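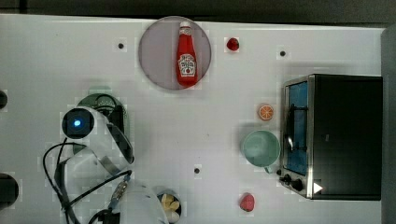

Cuaderno de taller, febrero. Domingo, jornada de puertas abiertas en Zitness.

Llegué a las 9:40 y la gente ya esperaba en el pasillo. La demostración de la mañana fue la de la cocina, con el brazo blanco y el hornito. Por la tarde tocó la célula de Steiner, que apunto en otra página porque tengo que preguntar antes por los tiempos.

Lo que se hizo en la mesa de cocina: el visitante elige un objeto, el operador escribe la orden y el brazo lo lleva al plato o a la taza. Entre una persona y la siguiente se vuelve a la disposición de partida. El bote de ketchup fue el objeto más pedido, sobre todo por los niños. El brazo lo coge bien cuando está tumbado y centrado en el plato. Si queda girado hacia el horno, la pinza entra de lado y lo empuja. Esto ya lo habíamos visto en las pruebas de Wandidine, con otro bote más pequeño.

La fresa es lo contrario: pequeña, brillante, rueda. Tres veces seguidas se fue al suelo y el público aplaudió igual. Pedí permiso para bajar la velocidad de cierre y con eso mejoró, pero no tomé el valor exacto (error mío, hay que mirarlo en el registro).

Datos de la hoja de control, copiados a mano antes de apagar:
Intentos de agarre: 294
Fallos: 98
Velocidad de la pinza al empezar: 100 %

Es decir, falla uno de cada tres. Me parece mucho para una demostración, aunque la hoja no separa los fallos por objeto y sospecho que la fresa pesa demasiado en el total. Para la próxima pido una columna más.

Preguntas del público que no supe contestar bien:
- Si el brazo puede abrir la puerta del horno. Dije que hoy no estaba en el programa. Un señor insistió bastante.
- Qué pasa si alguien mete la mano. Expliqué la parada, pero con palabras torpes; conviene tener un texto preparado y en letra grande.
- Cuánto cuesta. Remití al mostrador.

El programa Corer se quedó parado una vez, a las 12:15, con el brazo extendido sobre la mesa. Se reinició y siguió. El último mensaje guardado es la línea 2.614 del registro; la mando mañana a los compañeros de software.

Pendiente:
- Recuperar el valor de cierre de la pinza.
- Repetir la fresa sola, sin público, en posiciones distintas.
- Devolver a Wandidine los dos cables que nos prestaron.
- Pasar a limpio lo de Steiner.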